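Search this site Go

Meetings > Working Groups > Household and Shop-Floor Automation > Minutes

Minutes of the Household and Shop-Floor Automation Working Group

Held at the Dronside office, 17 Dec 2019

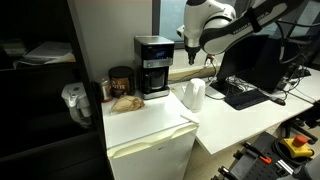 Chair: Reginald Ridgeway
Minutes: Samuele Valentini
Also present: members from Clevwood, Ndlovu and Fernine
Apologies: two members from the Fernine service desk, who sent written comments (taken under item 4)

1. Minutes of the last meeting

The minutes of the July meeting were agreed with one correction. Under item 3, "the group agreed that coffee making is solved" should read "the group agreed that coffee making should be looked at next." The Chair asked for the correction to be recorded in full, as the first wording had been quoted back to him by a Clevwood customer.

2. Matters arising

Ndlovu had been asked to find out what its packing-line staff would hand over to a machine if they could. The answers were in. Most asked for help with flattening cartons, fetching tape and sweeping up, and very few asked for help with packing. The Ndlovu member said this did not match what vendors come in to sell, which is nearly always packing.

Clevwood had been asked for a list of household chores its home-care clients would pay to have done. The list was circulated on paper. Laundry was at the top, followed by dishes, floors, and making a hot drink. The Chair noted that floors were the only one of these where a person can already buy a machine in a store and expect it to do a fair share of the job.

Action from July on insurance: not done. Carried forward to Clevwood.

3. Break-area chores

Samuele Valentini introduced the paper. The question put to the group was whether an arm of the kind now used in research labs could look after an ordinary office coffee corner, with the things in it left as people leave them.

He had split the job into steps: open the coffee, measure it, put it in the machine, add water, start the machine, pour, and clear up. He gave his own view of each.

Starting the machine is the easy step. A button does not move and the arm can be taught where it is. Lifting out a carafe by the handle is harder but within reach, provided the machine is in the same place every day. It is often pushed back into a corner, and then the arm has to come in from the front or above without hitting whatever is beside it.

Opening the coffee is where he expected the trouble. A canister with a lid needs one hand to hold it and one to pull or turn. With a single arm the canister has to be held by something else. A paper bag is worse. It is folded over, it crumples, and it is a different shape each time it is put down. A person does not think about this. A machine has to find the opening, hold one side and unroll the other without tipping the contents out.

Water was discussed at some length. The Fernine member said an electric kettle is a reasonable thing for an arm to pick up, with one upright handle and a known shape, but the weight changes with how full it is and boiling water near cables and outlets is a risk that no one present would sign off on. A filter pitcher kept inside a cabinet was thought harder again, as the arm must reach in under a shelf, turn the pitcher and bring it out level.

The Chair asked whether the answer was to tidy the area first. Samuele Valentini said that was how most demonstrations are done. He thought it was fair for a factory, where a station can be laid out for the machine. He did not think it was fair for a home or a break room, where the top of a small refrigerator is going to be used as a shelf whatever anyone says.

The Ndlovu member disagreed in part. People lay out their kitchens for dishwashers and microwaves and do not complain. If a machine did the whole job, they would buy the right canister for it.

The group did not settle this. It was agreed to record both views.

It was also agreed that the group should stop using the phrase "can make coffee" in its papers. Members will say which steps were done by the machine and which by a person.

4. Reliability

The Fernine service desk had sent comments. They are summarized here.

Failures in the field are mostly small. A cable catches, an item has been moved, a lid is on crooked. The arm stops, as it should, and waits for a person. If the person is in the next room this costs a minute. If the person is an elderly client who lives alone, the chore does not get done and the client now has a stopped machine over the counter.

The service desk suggested that 20 clean runs in a row is enough to show visitors and tells a buyer very little. They would want 1000 runs with the items moved between runs before they would put their name to a household task. For a shop-floor task with fixed positions they would want 3000, as the line depends on it and the cost of a stop is higher.

The Clevwood member said no supplier had ever offered her figures of that sort. She would like to ask for them anyway – it would at least shorten the sales calls.

The Chair thought 1000 was a good target for the home and asked for a draft test sheet. The sheet should say what counts as a clean run. Members offered the following for the draft:

- No person touches the machine or the items between start and finish.
- Items are put out by someone who has not been told where the machine expects them.
- Anything spilled counts as a failure, even if the drink is made.
- A stop that clears itself is noted but does not count as a failure.

The last of these was not agreed by all. Ndlovu wants any stop longer than a minute counted.

5. Stop buttons and safe reach

Short discussion. All members want a stop button on any trial equipment that can be pressed by a person standing outside the arm's reach. Clevwood asked that it also be reachable from a chair, as many of its clients do not stand easily. Agreed.

The Fernine member raised trailing cables. Arms, monitors and kitchen appliances all bring their own, and desks fill up fast. He asked that trial sites keep appliance cords off the side the arm works from. Samuele Valentini said this was sensible for trials but would have to be written down as a condition, or the results would look better than they are. Agreed, with that addition.

6. Shop-floor report from Ndlovu

Ndlovu has had a machine forming cartons since July. It does the job well with new, flat cartons. It does not cope with cartons that have been stored damp or bent at the corner, so a person now sorts them beforehand. The member was asked whether this saved any labor. He said it saved some, and that the person doing the sorting prefers it to the old job. He did not have hours to show and will bring them next time.

The floor sweeping the staff asked for has not been tried. The aisles are narrow and pallets are left in them.

The Chair said this was the same problem as the coffee corner: fixed things in fixed places go well and the rest waits for a person. The Ndlovu member said he would put it less strongly, as the carton machine had handled a change of box size with only a short setup.

7. Position of the group

The Chair asked each member for a plain answer to whether machines can do household and shop-floor chores yet.

Clevwood: floors yes, the rest no. Would not place an arm in a client's home at present.

Fernine: single steps yes, whole chores no. Expects whole chores in a prepared room before a normal one.

Ndlovu: on the shop floor yes, if the work can be brought to the machine. In the home, no opinion.

Dronside (Samuele Valentini): agrees with Fernine. Would like more attention paid to bags and lids, and less to pouring.

It was agreed that these answers go into the report as given, without a combined statement.

8. Any other business

Clevwood asked whether washing-up could be added to the program. The Chair said it could go on the list but should wait until the test sheet is finished. Wet glassware and a full sink would need a sheet of their own.

Meeting length was raised. The limit stays at 2 hours.

9. Actions

Samuele Valentini – draft test sheet for a household task, with both versions of the rule on stops.
Samuele Valentini – reword the coffee paper, step by step, as agreed under item 3.
Clevwood – insurance question, carried forward from July.
Clevwood – ask its suppliers for run figures and report what comes back.
Ndlovu – labor hours for carton forming, including the sorting.
Fernine – one page on cables and outlets at trial sites.
Reginald Ridgeway – circulate the members' answers under item 7 for checking before they go into the report.

10. Next meeting

To be held at Ndlovu, so that members can see the carton machine working. The Chair will send the date. Members should bring closed shoes for the shop floor.

Last updated: by S. Valentini, after corrections from Fernine to item 4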